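Last updated: Wednesday

Filed under: Data collection, Manipulation, Lab notes

Handset tasks: where the July set stands

The telephone set is the third group of two-handed tasks we have recorded with hand-held grippers for the Plilwood policy. The operator carries one gripper in each hand and does the task directly, with no arm in the loop. The table carries a white corded desk phone and a small potted plant with pink flowers. 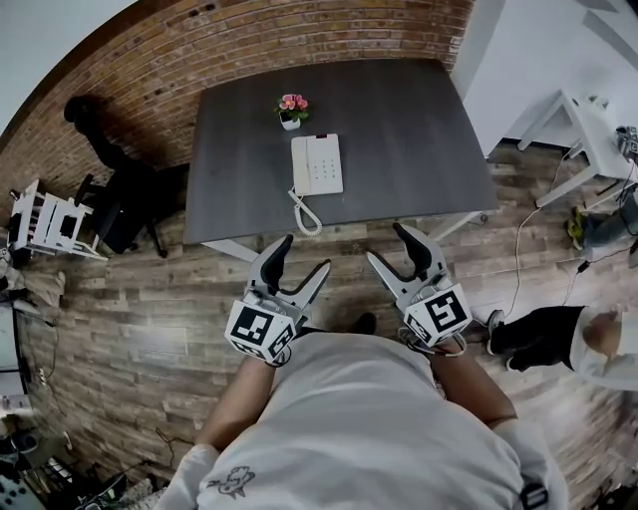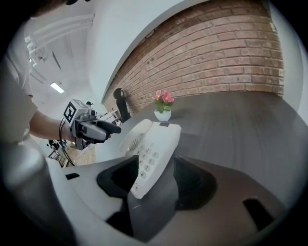
Why record with hand-held grippers when the policy will run on an arm?

Speed and coverage are the main reasons. A person holding the grippers can finish a handset task in a fraction of the time it takes to drive two arms through it, and can do it on any table in the building. The fingers are the same shape as the ones fitted to the arms, so contact with the object carries over well. What does not carry over is reach. A person can step sideways or lean in, and a fixed arm cannot, so every recording is checked against the arm's workspace before it is accepted.

The set now holds 2,902 accepted recordings across 34 task variants. Most variants are small changes to one of four base tasks: lift the handset and hold it, return the handset to the cradle, press a named key, and move the whole phone to a marked position. The variants change the starting angle of the phone, the side the cord falls on, and which gripper does the lifting.

The cord has been the hard part. In the first batch we let it lie wherever it landed, and the trained policy learned to hesitate over the handset whenever the cord crossed the keypad. Ryan Horrocks went back through the batch and found that the operators had been doing the same thing. They would pause, look, and then shift their grip to clear the cord. The policy had copied the pause without the shift. Pauses longer than a second are now flagged at review, and the operator is asked to repeat the task with the cord in the same position. We do not trim the pause out of the recording. Trimming was tried on a small batch and left jumps in the gripper path that were worse than the pause.

Key presses are the second problem. A rubber finger pad is wider than a phone key, and a press with a flat pad will often catch two keys. Operators now tilt the gripper so that one corner of the pad leads. This took some practice – Hayley Staniforth suggests at least 10 trial presses at the start of each session, none of them kept. The variants with the phone turned toward the operator have the best acceptance rate. The ones with the phone turned away have the worst, and they are also the ones the policy most needs.

Tracking has been steady. Gripper pose is recovered from the printed markers, and the usual cause of a lost pose is one gripper hiding the other from view. In the return-to-cradle task this happens close to the end, when both hands come together over the phone. Imogen Ashworth has rewritten the pose filter in Bakance so that it holds a gap of a few samples and rejects anything longer. The earlier version filled gaps of any length by drawing a straight line between the two ends, which looked fine in the plots and was wrong in most of the cases we checked by hand. Recordings accepted under the old filter have been run again, and those that failed are not included in the total given earlier.

A few changes apply from the next session:

– Start and end each recording with both grippers open and clear of the table.
– Say the variant name aloud before the start tone. The typed label is still required.
– Change the plant position between variants, never within one.
– Keep the gripper cable on the outside of the wrist.
– Stop the recording if the phone slides without being grasped. Do not correct it and carry on.

The plant rule needs a note. The plant is a distractor and takes no part in any of the tasks. In an early test the policy did noticeably better when the plant was in its usual place, which told us it had been using the plant to find the phone. Varying its position fixed most of that. A second distractor will be added once the current variants are filled.

On training, Roel De Graaf has run the handset lift with subsets of different sizes. Returns fall off after about 300 recordings per variant if the starting positions are well spread. If they are bunched, adding more recordings does very little, and the policy fails in the same corners of the table as before. The position sheet has been redrawn to push starts toward the edges, and operators should follow it in order even where two neighboring starts look nearly the same.

Still open: whether left-hand and right-hand lifts should be trained together or apart. The joint model is better at lifting and worse at returning. Beverley Staniforth is relabeling the return recordings by hand so that the two can be compared properly. Until that is finished, please do not merge the label files – the column order differs between the two halves of the set.

Comments (3) · Shared 10 times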